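Let the Robot Be Slow in Public

Most robot open days are built like magic shows. The lights are good, the object is a cube, and the arm has done the same move all week. I went to the one at Dreltetti in October expecting that, and got a trash bag.

The task was a chore. A plastic bag hung from a wall hook over a small bin, and a robot with two arms had to deal with it. We were allowed to watch for as long as we liked.

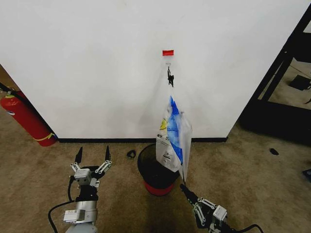
The right gripper at the bottom of the bag, at Dreltetti's open day.

I think this is the right thing to show people. A cube keeps its shape. A bag sags and folds, and you can't tell from where it was a second ago where it will be next. Bijan Naseri, who ran the session, had a stack of 100 printed handouts and gave out nearly all of them, but the questions people asked came from watching.

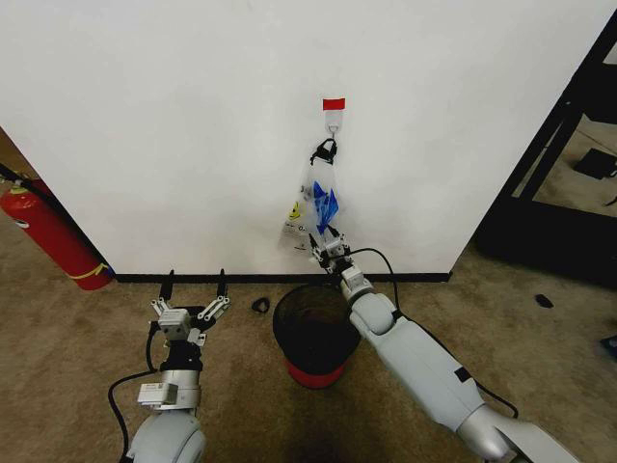
The man beside me wanted to know why it needed two arms for one bag. A girl asked if it could do her room. Those are better questions than I heard at Purgate last year, where we got four minutes of video and a sandwich.

Some visitors left early, and I understand that. Slow work is dull to look at. But a company that wants to sell these machines for homes and offices should let buyers see the dull part before they sign anything. I would like Flavar to try it next.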